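September, Clillska bench, afternoon

Picking up from the last entry. Grasp scorer is still the Drasora branch, with the depth cleanup from Ploltano merged in. Goal for this session was to see if the clear-part masking helps at all on the mixed bin, or if we're just throwing away good pixels.

Setup changes since last time:
- Arm base not moved. Checked the hand-eye calibration anyway, residual same as before.
- Approach angle limit loosened a little so the planner stops rejecting everything near the right wall.
- Scorer retrained on the full set, 3280 labeled grasps, same split as before. Training went through without a restart.
- Exposure left alone. I know it washes out on the metal. Changing it now means redoing the baseline.

Ran the baseline first, masking off, then masking on, 8 attempts each, same mix of parts both times. Bin was stirred by hand between attempts and not between conditions, so the start of the second set isn't a fresh layout. Should fix that next time.

Baseline was about what I expected. The scorer likes opaque things with an edge and goes straight for them. On clear plastic it reads the bin floor through the part and plans too low. It stopped on the force limit 2 times, both on clear pieces.

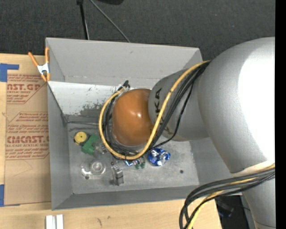
Mixed bin, arm over the right side. Clear parts in with the green, yellow and metal ones.

With masking on there were no force stops. Clear pieces get marked as unknown height and the planner comes in slower over them. The cost is time, and it also marks some shiny metal as clear. The bare floor gets caught too where the scratches catch the light. I don't think that hurts the picks much but it makes the score map ugly and hard to read.

Crinkled film is a separate problem. It gets masked correctly, but then the scorer has nothing to rank and picks a point on whatever is next to it. Pattinasarany's method fits a rough surface over the masked region from its border, which might be enough here. It needs a clean border though, and film lying against another part doesn't give one.

Cable slack: watch it when the wrist turns. The loop by the tool end can get low over the parts, and if it's in view the depth camera treats it as part of the pile. I added a self-filter for the links but it doesn't know about cables. For now I'm dropping any candidate close to the tool in the image, which is crude and loses some good ones.

Too few attempts to report a rate. I'd only say the low-plan failure goes away with masking on, and that the false marks on shiny metal need work before this goes into the main branch.

To do:
- Reset layout between conditions, fixed starting arrangement
- Log the mask with each attempt, only the score map is saved now
- Try the border fit on hard clear parts before going near film
- Re-tie the cable bundle - shorter loop at the wrist if it still allows full rotation
- Rename the run folders, two of them have the same label

Left the masking flag off by default in the config. Turn it on by hand if you need it.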